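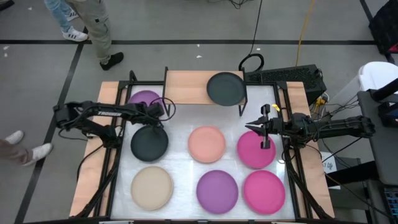
Notebook, dish table, May, started 8:40 a.m.

Coffee first, then the cell rules. I've been promising to write these out properly ever since we brought the Gratholm checklist over, and half of it lives in people's heads or on the back of an old packing slip. So this is my attempt, and please scribble on it if you think I've got something wrong (I won't be offended, I promise!).

Floor tape

We treat the black tape as the edge of the work area whenever the arms are powered. Metstead uses a painted line and a light curtain, which is lovely if you have the budget and a floor you own. Tape needs looking after. Check the corners for lifting before the first run and replace any strip that has started to curl, even if it looks like it'll last the arvo.

Before the arms are enabled

1. Say "arms live" out loud and wait for an answer from whoever is nearest. A nod doesn't count, I'm afraid.

2. Walk the cables. Anything trailing from a gripper gets moved by hand through its full swing, slowly, with the power off. The loop should never be able to catch a plate.

3. Lay the plates flat with room between them for the fingers to come down. Colours can go anywhere, but write the layout in the run sheet before you start, as it's a nuisance to work out later.

4. Speed cap stays at 70 per cent for anything new. Baudry goes to 74 and I've read their reasoning twice, and I still like our number better.

5. Bowls and stacked dishes come after the flat plates. Look at the shelf from the side, at eye level, and check that both arms can clear the stacks before you let anything move up there. 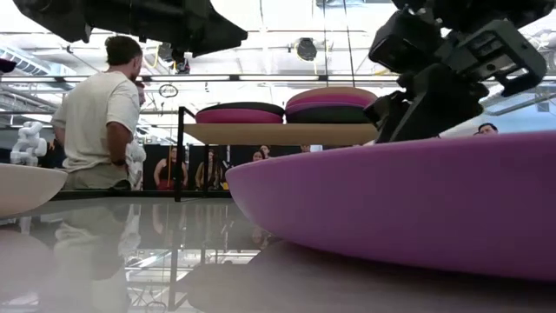 Stopping and logging

Anyone can call a stop, visitors included, and we don't grumble about it. Write down the time and what the arms were doing, then have the chat about whether it was needed.

Gripper pads get swapped at 2,000 cycles. The Nekent sheet allows longer, but I've never regretted doing it early. There should be around 19 spare sets in the grey drawer, so put it in the log when you take one.

Still to sort out: who signs the run sheet when two of us share a session, and whether item 3 needs a little sketch.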